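Divthorpe students get ready for the Grimari household robot challenge

10/06/2023

I've been dropping in on the robotics club at Moncrieff for most of this season, and I still can't get used to how quiet it gets right before a run. Seven students, two laptops, a bag of pretzels going around, and then somebody says "clear" and all the chewing stops.

The club is headed to the Grimari challenge this year, which is all about chores. No flinging balls into goals, no pushing the other team off a mat. Your robot gets a room and a list of everyday jobs, and the judges score how well it copes. Gunhild Mikkelsen, who coaches the team, told me she picked it on purpose. "They've all built things that drive fast," she said. "I wanted them to build something that has to be careful."

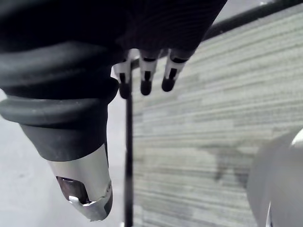
Fingers have been the big argument of the season. One half of the club wants a soft grip and slow closing, and the other half wants it to grab and get on with it (you can guess which half writes the code). I sat in on a long talk about fingertips that I only partly followed. The ones I got a good look at are black and rounded, on white segments with black bands at the joints, and I was told off, very politely, for poking one. Kwadwo Ametepe, a senior, has a notebook just for grip tests. He let me flip through it, and his handwriting is worse than mine!

The money side is going okay. The club raised $2,803 with a car wash and a pancake breakfast, and most of that is going to travel and the entry fee. Whatever's left goes into the spare parts drawer, and from what I saw of that drawer, it could use the help.

A good part of the practice time goes to picking things up, and shiny wrapping is the one everybody groans about. Kwadwo says plastic wrinkles differently every time, so a grip that worked on one try can need a rethink on the next. He seemed pretty cheerful about it — more cheerful than I'd be, anyway.

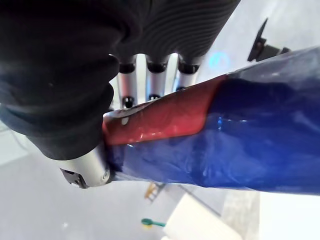 Metal fingers on the red end of a package in shiny blue plastic.

The team calls its control software Woltudari. I asked three times where the name came from and got three different answers, so I gave up. It has been rewritten twice since the fall, and Gunhild made everyone sign the whiteboard promising there won't be another rewrite before the event. There were some long faces over that one.

Bathroom jobs are on the Grimari list too, and the students have been talking a lot about cloth. A towel doesn't hold its shape the way a box does, and the club is still deciding how much practice time to give it.
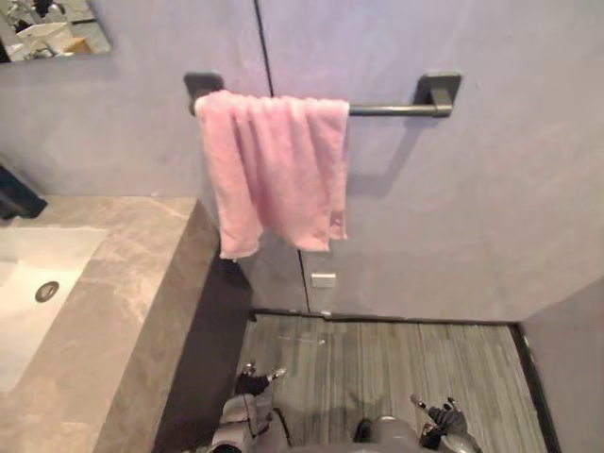 Pink towel on the bar, both grippers down low by the vanity.

The club meets after school through June, and families are welcome to come watch. Just stay behind the tape, and if you bring snacks, bring enough for the whole bunch.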